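Describing a second-hand hardback for a catalogue listing

Written for new listers at Burnby Books by Unnur Lykkegaard. Collation section checked by Farah Sinaga.

These notes cover a single-volume hardback in a printed jacket, mostly history, essays and biography. Pamphlets, part-works and anything printed before machine binding are handled separately. The worked details come from an essay collection issued by Ó Néill, 358 numbered pages, jacket present.

What you need

A clean desk, a soft pencil, a steel rule marked in millimetres, a hand lens and a lamp that can be moved to shine across the page from the side. Have the Clavico record open before you handle the book. Wash and dry your hands; gloves are not used for ordinary stock.

Step 1. Identify the edition

Work from the title page and its reverse, never from the jacket. Jackets are swapped between copies and between printings. Copy the title exactly as it stands on the title page, including any subtitle, and change capitals only to match house style. If the spine carries a shorter title, put it in the notes field.

On the reverse of the title page, find the publication statement and any line of numbers. With most modern publishers the lowest number still showing gives the printing. A line that ends in 2 is a second printing, whatever the statement above it says. Some firms start a new line for the paperback and some do not, so check the ISBN against the binding in your hand. A hardback carrying only a paperback ISBN has usually been rebound for a library.

Enter "first edition" only where both the statement and the number line agree. Where there is no number line, enter "first edition stated" or "no later printing noted", as the case may be. Do not enter "first thus" for a hardback unless an earlier edition can be named in the same line.

Step 2. Collate

Collating means checking that every leaf is present and in order. Start with the preliminary pages, which are often numbered in small roman numerals or left blank. Count them and write the total in pencil on your slip. Then turn the numbered pages one leaf at a time, reading the odd numbers. It takes a few minutes and it is the only step that cannot be shortened.

The Ó Néill collection is entered like this:

xiv, 358 pp., plates between pp. 200 and 201

Plates are usually left out of the page numbering, so a missing plate leaves no gap in the sequence. Compare them with the list of illustrations. If the book has no such list, look at the top of the spine fold from above: a section of coated paper shows as a whiter band, and a torn-out leaf leaves a stub or a loose partner on the other side of the sewing.

Essay collections need one further check. Compare the contents page with the opening page of each essay. Publishers sometimes drop an essay at a late stage, when permission for it fails, and correct the contents page only in the second printing. A difference of this kind identifies an early copy and should go in the notes field.

Step 3. Measure

Measure the height of the board at the spine edge, in millimetres, and round up to the next whole centimetre for the record. Measure the board and leave the jacket out of it. Width is entered only where it is more than the height or less than half of it.

Step 4. Grade the book, then the jacket

The two grades are separate and are given in that order, with a slash: Very Good / Good. Take the jacket off before grading the book. Faults under a jacket are common, chiefly faded board edges, damp marks along the lower edge and old tape stains.

Clavico allows six grades:

Fine — no faults, no names, no fading.
Near Fine — one small fault, stated.
Very Good — light wear, all faults stated.
Good — clear wear, complete and sound.
Fair — complete text, may lack endpapers or have a weak joint.
Poor — reading copy only.

"Good" in the trade means less than it does in ordinary speech, and new listers grade too high. If you hesitate between two grades, enter the lower one. Library copies are not graded above Good even where they look unread, and the words "ex-library" go first in the condition field.

Use the lamp from the side for the boards and for the page edges. Light at a low angle shows dents, lifted cloth and the ripple left by damp, none of which is plain under a ceiling light.

Step 5. Record names, marks and inserts

Owner's names are recorded by place and medium: "owner's name in ink to front endpaper". The name itself is given only if it bears on the value. Pencil marking may be rubbed out where it is light and away from the print. Ink and highlighter are left alone and described. Give the extent by chapter if it is heavy in one part of the book, which is usual with set texts.

Loose inserts such as reviews and publisher's slips stay with the book. Newspaper is the exception. It browns the facing pages, so put it in a clear sleeve behind the rear board — not back between the leaves — and note any browning already there.

Step 6. Cover the jacket and shelve
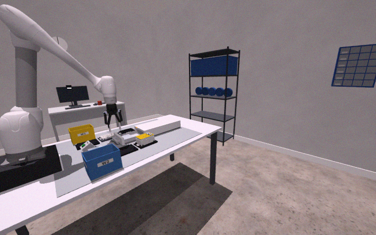

Should a jacket with the price cut from the flap be graded lower?

The grade stays the same, but the cut is always stated. Enter "price-clipped" after the jacket grade. A clipped jacket cannot be used as evidence of a first printing, so go back to Step 1 and check that your edition statement rests on the title page alone.

Jackets are covered in Komideck sleeves, which have a paper back and a clear front. Choose the sleeve by the board height from Step 3. If the height falls between sizes, take the larger and fold the lower edge up. Lay the jacket face down on the clear side, slide the top edge into the fold, and crease with the side of a bone folder. No tape touches the jacket at any point. Tape is used only between sleeve and sleeve.

Refit the jacket with the boards held slightly open. Closing the book first and pulling the flaps round afterwards strains the fold, and that is where most jackets split.

Write the record number in pencil on the slip, place the slip at the title page with the number showing, and shelve by record number. Save the Clavico record as "held" until a second person has read the condition field against the book.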